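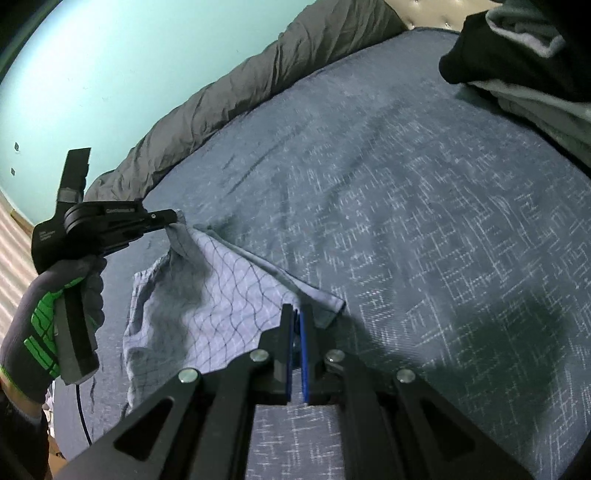
Dorrit Pallant

Print this message | E-mail this message

December 30, 2025
Re: [Heltstead innkeepers] Fitted sheets, again

> We bought the Skjelbred sheets in June after everybody on this list
> raved about them. Now the corners pop off every bed with a deep
> mattress. Guests wake up wrapped like burritos. The label says to
> allow for shrinkage of up to 5 percent. Is it just us? Would the
> Vindari ones be any better?

It is not just you. I raved about them too, and I would like my raving struck from the archive.

What the label leaves out is that the shrinkage all happens in the direction you need. Ours fit beautifully through the first few washes. Then we went back to the hot cycle, as one does after a wedding party, and the fitted sheets became very nice flat sheets with opinions.

We have tried Vindari. They hold their corners, but they dry like cardboard and I have had two comments in the guest book, one of them in verse. We paid $643 for the lot, so I am learning to enjoy the verse.

My present system is flat sheets all over, top and bottom, with hospital corners. It adds 10 minutes to a room until your hands remember how – after that, hardly any. A flat sheet also doesn't care how deep your mattress is. If you must stay with fitted, measure the mattress with the topper on. I measured without, ordered for the whole house, and have been quiet about it until now.

Does anyone still have the old Pekex catalog? They used to sell a plain white flat, item 440, that outlived two of my washing machines. The new website offers me a "sleep journey" and I can't find a sheet on it anywhere.

Print this message | E-mail this message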